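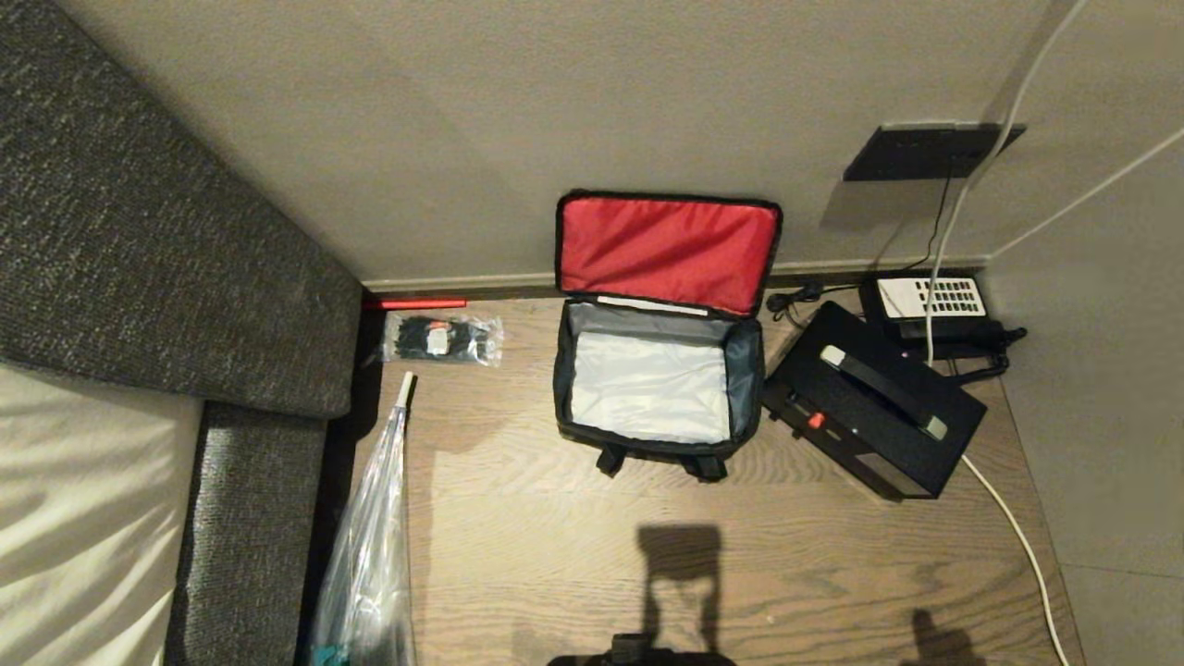
*Sofa corner, staff lodge, Burnum Golf Resort*

**Greenkeepers wanted, Nollstead**

Burnum Golf Resort is looking for two greenkeepers for our 14-hole course in Nollstead. The season starts in March. You will cut greens, rake bunkers and help to prepare the new practice area beside Cusi Lake.

We ask for:

- one full season of work on a golf course
- driving license
- basic English, other languages are welcome

Work begins at 5:30 in the morning, and Thursday is free for the whole team. The pay is $749 per week. A room in the staff lodge is included, 67 Grekau Road.

Please send a short letter and your work history to Burnum Golf Resort, P.O. Box 2444, Nollstead. We answer every letter.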